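Snack sorting: does it need a system?
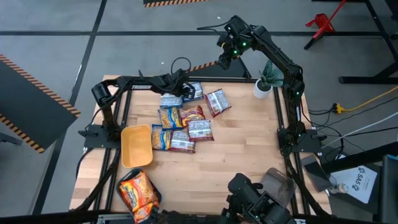
Snack packets on the butcher-block table, with the yellow-orange bin and the black tray.

Matilde Mendes wants every snack in the Holulport break room sorted by color before it goes out. Her plan for November puts one color in the bin, another on the tray, and whatever is left stays on the table until someone decides. I have my doubts.

Color tells you very little about what you're about to eat. Blue and yellow, red and yellow, dark red, plain blue: fine, they look different enough from the front. Flip a few over and you get a pale back panel full of small print, and then you're turning packets around like playing cards. The orange ones got the tray, apparently on looks alone.

Aurora Lobo says sorting at the old Peixoto office cut the morning restock to 2 minutes. From what, she couldn't tell me. We go through nearly 30 packets a day, and most are gone by 3:00 whatever they were sitting in.

I'd sooner see the date side facing up and the oldest packets in front. The bin could hold those and the tray could go back to the kitchen. The plant can stay.

Matilde's trial runs through the end of the month. Complaints to room 33, please, and keep them short.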